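Table Care and Cleanup: Photo Gallery

The Osley Household Skills Center maintains this gallery as a companion to its printed guide on the care of everyday surfaces. The guide was revised in 2025 and now runs to 9 chapters, of which the one on tables is the most frequently requested. The pages gathered under this heading deal with spills on light-colored tabletops, where even a small mark shows plainly and is best dealt with promptly.

Light blue cloth on a cream-colored tabletop. In the first picture, two yellow spills are on the surface, the larger one near the center and the smaller one beside the cloth.
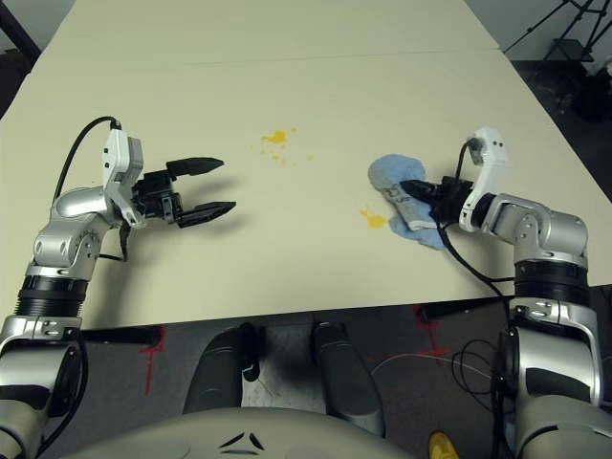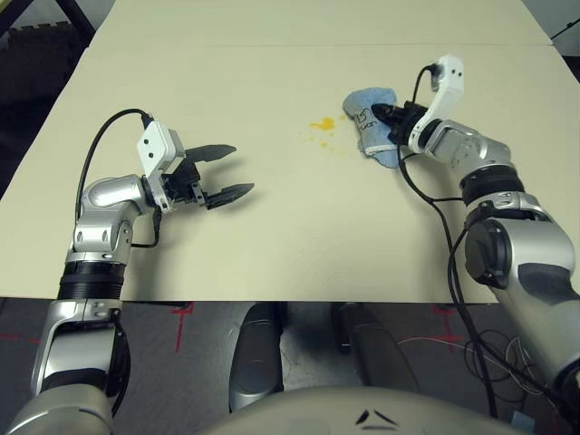
The Center recommends a soft cloth, folded once or twice, for all general table cleaning. Liquid spills should be worked from the outer edge toward the middle, which keeps the affected area small. The cloth is then turned to a clean side for a second pass. Seams between table sections call for separate attention -- liquid can settle there and dry unnoticed -- and should be wiped along their length.

Cloths used on colored spills are to be rinsed in cold water before washing. Paper towels may be used for a first blotting but are not advised for finishing, as they tend to leave lint on matte surfaces.

Printed copies of the guide are held at the Osley and Tritow reading rooms. Requests for classroom sets should be addressed to Thaís Paiva, Publications Office, before the end of April. The current printing is limited to 400 copies.

Related galleries
Folding and Storing Kitchen Linens
Care of Painted Shelves
Setting Up a Shared Supply Closet
Floor Mats: Cleaning and Airing

Contact the Publications Office | © Osley Household Skills Center | Back to top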